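The Box on the Bed

My mother never mailed a present in her life, but she mailed boxes. When I moved out at 19, one turned up every other month with soup packets, socks and something that had leaked. I thought it was embarrassing. Now I'm the one doing it, and I love it (my nephew Afiq Lubis, away at college in Turwood, has stopped arguing).

I always pack on the bed. The kitchen table is the right height, sure, but on a bed you can spread everything out, roll it over, change your mind, and nothing goes crashing to the floor! Snacks go in first, then the odd useful thing, then I stand there for ages moving one package from the left to the right and back again. 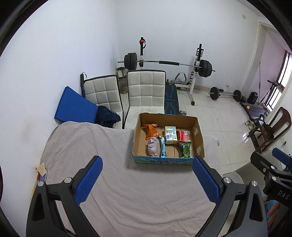 The trick I swear by is soft stuff in the gaps. Cloth, a scarf, a T-shirt he left behind, anything he'd use anyway. I gave up on those plastic air pillows years ago. Bottles I used to be scared of, until a woman at the Hidayat market told me to tape the cap and put it in a bag, and I haven't had a spill since.

Leave the flaps open overnight, too. I'll be brushing my teeth at 11 and remember the phone charger, or the cookies he asked for in June, and there's still time to tuck them in.

Postage to Turwood was $27 last time, more than half the stuff inside was worth. Afiq says I could just send him $60 and he'd buy his own chips. He could! But he texted me a picture of the last box before he'd even taken his shoes off, so I've already started saving things for the next one.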